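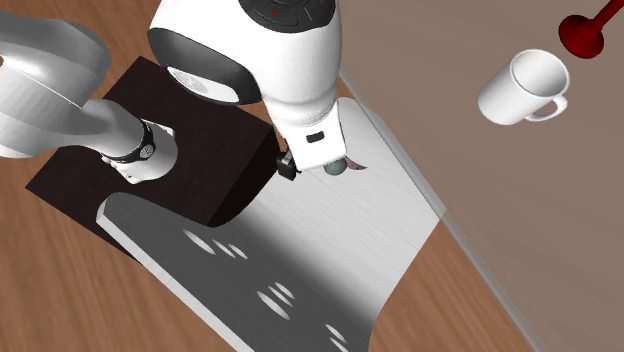 Can a small shop get useful work out of a simulation package before it buys an arm?
Within limits. A package of this type will settle reach, clearance and cycle order before any hardware arrives. It will not settle grip force or surface wear, and those still have to be measured on the bench.

Zondier Cell Planner: two weeks with the desktop edition
By Siu-fong Lu
05/07/2021

Zondier sells Cell Planner in two editions. The desktop edition, reviewed in this article, runs on a single workstation and is licensed by the seat. The server edition queues jobs across several machines and was not tested. Both use the same physics engine, the same arm library and the same file format, so most of what follows should carry over.

The package has three parts. The scene editor places arms, fixtures and loose objects. The motion planner generates joint paths between named poses. The batch runner repeats a task with small changes to object position, friction and lighting, and writes a log line for each attempt.

Installation and setup

The installer completed without errors on a machine running a mid-range graphics card. The object library is a separate download and holds 2,708 models, mostly household and light industrial parts. Search is by name only. There is no filter for size or mass, and a user who needs a cylinder under a given diameter must open candidates one at a time.

Imported geometry is handled better. A fixture plate exported from a common CAD program came in at the right scale, and its slots kept their edges. Collision shapes are generated on import. The default setting closes over narrow openings, which will cause a finger or peg to strike a surface where the drawing shows a hole. Set the collision detail to "fine" for any part with slots. Load time increases, but the results are correct.

The test task

The main test was a sphere pick-and-place over a plate with rows of oval holes. It is a harder job than it sounds. A sphere gives a two-finger gripper very little contact area, and small errors in closing height push the part out sideways. The work area also held a dark box near the plate, close enough that the wrist had to pass low over its top face, and a mug lying on its side on a separate surface. Neither was part of the task. Both had to be left alone.

The planner kept the wrist off the box in every path it accepted. The default clearance is conservative and produced long detours at first. Reducing it by half shortened the path, and the log recorded no contacts afterward. The clearance value is global, which is a nuisance. A user cannot ask for a wide margin around the mug and a narrow one over the box without splitting the job into two segments.

A batch of 830 attempts was run overnight with the starting position of the sphere varied on each attempt. The batch runner reported 142 failures. Replay showed that most of these occurred in the final stage of closing, with one fingertip touching ahead of the other. Lowering the closing speed in the task file removed a large share of them in a second, shorter batch. The remainder came from starting positions near the limit of reach, where the wrist could not get square to the plate.

Rendering

Rendered output is adequate for training a vision model and better than adequate for checking a layout. Shadows from the arm fall where they should, and a brushed metal finish shows streaks and bright areas that change with the light position. Clear materials are weaker. Edges of transparent sheet tend to look like frosted strips unless the sample count is raised, and raising it slows the batch runner sharply. Users who plan to train on images of glassware should budget for that.

Comparison

Two other packages were installed on the same workstation. Kwan Motion has a stronger planner, with clearance set per object, but its rendering is flat and its import tool rejected the fixture plate until the mesh had been repaired by hand. Petilness Studio is easier to learn and has the best manual of the three. Its contact model is simplified, however, and a held sphere behaves as if glued to the fingers. That hides the failures a user most needs to find.

Support and licensing

Zondier answers support mail within one business day, going by the four questions sent during the review. One reply was a link to a manual page that had already been consulted. The other three were specific and solved the problem. The trial license runs for 60 days and has no feature restrictions apart from a cap on log export. Vunico resells the package with a half-day training session, which covers the scene editor and leaves out the batch runner.

An update planned for August is listed as adding object filters to the library search and per-object clearance. Neither was available in the build tested.

Verdict

Cell Planner is recommended for shops that need contact behavior and usable images from the same tool. The library search is poor and the global clearance setting costs time. Shops that only need collision-free paths should look at Kwan Motion first, and should have a mesh repair tool on hand.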